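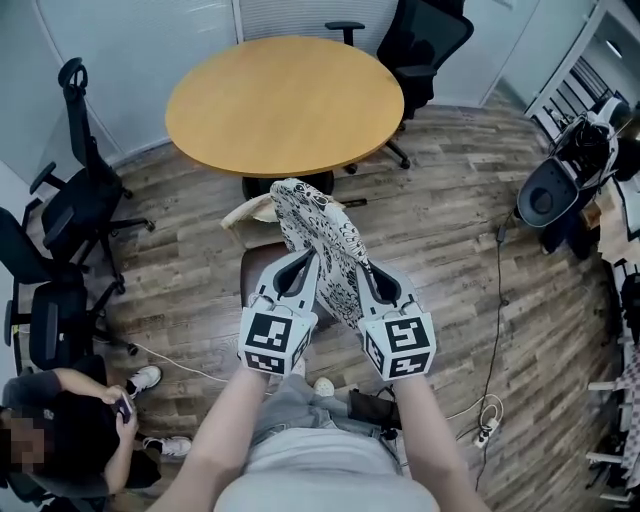 Chapter 9
What a Household Survey Can and Cannot Tell You

Ask people how many hours of housework they do in a week and they will give you a number. Ask the person they live with and you will get a different one. Add up the shares that two partners claim for themselves and the total will often come to more than the whole. Something is wrong with at least one of the answers, and the survey form has no way of telling you which.

This chapter is concerned with unpaid work in the home and with the methods used to measure it. Students tend to arrive at the subject expecting to learn facts: who does the laundry, who cooks, whether the split is getting fairer. There are some facts, and we will get to them. But most of the published numbers rest on choices made early in a study by people who were in a hurry, and a reader who doesn't know what those choices were is in no position to believe the result. You should come out of the chapter slower to quote a figure than you were when you went in.

The Pundex study

Consider a case we will return to several times. The Pundex study set out to measure weekly housework in the town of Likside. It mailed a form to households and got 456 back. The form had a single question on time, which read: "In a normal week, how many hours do you spend on household tasks?" The average answer was 30 hours. The report, issued on 31 Jan 2020, put that number in its title, and it has been repeated ever since by writers who show no sign of having opened the appendix.

Start with the word "normal." Few people keep a normal week in their heads. Asked for one, they may think of last week, or of a week they'd like to have, or of the worst one they can remember. A parent whose child was sick has a very different week in mind from a parent whose child was at camp. The form treats these as answers to the same question.

Then there is "household tasks." Does folding a tablecloth while watching television count? Does waiting in for a delivery? Does lying awake working out what to buy for supper? The authors of the study say in a footnote that people were "free to interpret the term in the usual way." There is no usual way. Two people doing exactly the same things all week could have honestly written 9 and 59.

Last, look at who filled in the form. It was addressed to the household, and one person in each home answered it. We aren't told which one. It seems a fair guess that the person who deals with the mail also deals with a good deal else, and if so the average describes the busier member of each home. The report nonetheless calls it the figure for "the Likside adult."

None of this shows that 30 is too high. It may be too low. The trouble is that we can't say, and the report writes as if we could.

Diaries and their troubles

The standard reply to these complaints is the time diary. Each person writes down what he or she is doing at set points through the day, and the researcher sorts the entries afterward. Diaries are better. They ask about a day that really happened, and they ask soon after. Where the same group has been given both a diary and a one-line question, the diary totals usually come out lower, and most researchers trust them more.

How much more you ought to trust them is another matter. Dymphna Rafferty, who ran the diary project at Pudiletti, kept her own diary for the length of the study and later published it next to her notes. Her entry for one evening in January says "tidying, 30 minutes." Her notes for the same half hour mention two phone calls, a search for a lost library book, and an argument about the heating. She wrote afterward that "tidying" was what she would have been doing if she had been left alone to do it. A coder would have put the full half hour under housework, and so would the published tables.

This is the problem of overlapping activity, and it isn't minor. Housework is very often done alongside something else. Some diaries add a column for a second activity, which helps with the people who fill it in. Many leave it blank. A blank may mean that nothing else was going on or that the person was tired of the diary, and it looks the same in the data either way.

There is also the matter of size. A task that takes two minutes falls between the lines of a diary marked off in quarter hours. Picking up a cloth, wiping a counter, moving a pair of shoes: each is too short to record, and a day may contain a great many of them. Valente's well-known criticism of diary studies is that they capture chores and miss upkeep. I think she overstates it, for reasons given in Section 9.3, but defenders of the method have mostly answered her by changing the subject.

Watching

It might be thought that the way out is to stop asking people and watch them. Some studies have. Observers are expensive, so the groups are small, and families who agree to be watched at home are unlikely to be typical. They also behave. Anyone who has cleaned up before a guest arrives can see the difficulty, though it gets surprisingly little space in the reports.

What follows

Section 9.1 goes through the wording of survey questions and has you rewrite several real ones. Section 9.2 covers sampling within the home. Section 9.3 takes up diaries and Valente's argument in detail. Section 9.4 looks at attempts to put a dollar value on unpaid work, where every weakness described so far is multiplied by an hourly wage that somebody had to pick.

Before reading on, write down how many hours of housework you did last week. Keep the paper. You will need it for the first exercise in Section 9.1.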